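Larell kitchen: the sink end

Gallery, April 2025. Words by Ourania Tsakiris

Several of you asked for more of the sink after the last lot of kitchen pictures, which I had thought dealt with the subject fully. Apparently the larder, the window seat and the light fitting that took 4 months to arrive were merely the warm-up, and what people really want is plumbing. Very well.

For anyone new, the Larell kitchen was finished in February. The old one had a single enamel bowl under the window and a draining board that drained on to the floor. The new one has an island with the sink set into the middle of it, an arrangement I argued against for most of the winter and now defend to visitors as if it had been my idea. The stone is white with a faint grey vein. It cost more than my first car, and the car had a radio.

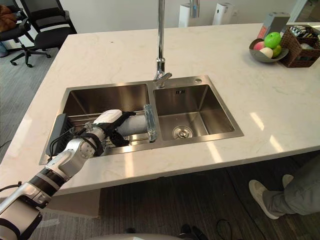 The larger bowl, with the wire rack across it and the dark grey drainer panel propped at the left end.

A few notes on what gets asked. Yes, two bowls. The theory is that you wash in one and rinse in the other, as our grandmothers did, presumably with better discipline. In practice the left one has the rack in it and does all the work, and the right one is kept clean for when people come round. It has a round chrome strainer and a tidy little overflow slot high on the back wall, and I have become fonder of that slot than is reasonable.

The tap is the tall gooseneck sort. I went to the Margaritis showroom for a short one and came home with this, having been told that a tall one would let me fill a stockpot. I have filled a stockpot once. It was very easy, and I thought of the 300 pounds the whole time.

The clear block standing on the divider between the bowls gets more questions than the tap does. It catches the light nicely. I have no further information.

White stone shows everything, by the way, including the ceiling lights. The Luron sample book had 2000 words on sealing and a single line on tea, and the line on tea said "wipe promptly". We wipe fairly promptly.

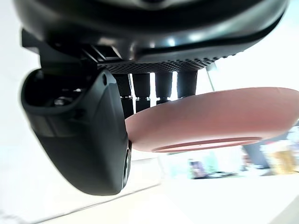
Colour was the other great debate. The first scheme, from Lurnitov, had a green splashback and a mustard drawer front, and I lost my nerve at the deposit stage, so what we have is white, steel and grey with occasional relief from whatever has been left out. The habit since then has been to buy small things in silly shades and let them do the job the drawer front was supposed to do. Pink has done best out of this policy. The round pink disc here is a fair sample of the strength we favour, and I still think it beats mustard — though I would say that, having saved 100 pounds on the drawer.

The window seat pictures are in the previous gallery. The larder has its own page, with the shelf measurements, for the two of you who wrote in about jars. Next time it will be the back hall, once the coats have somewhere to go.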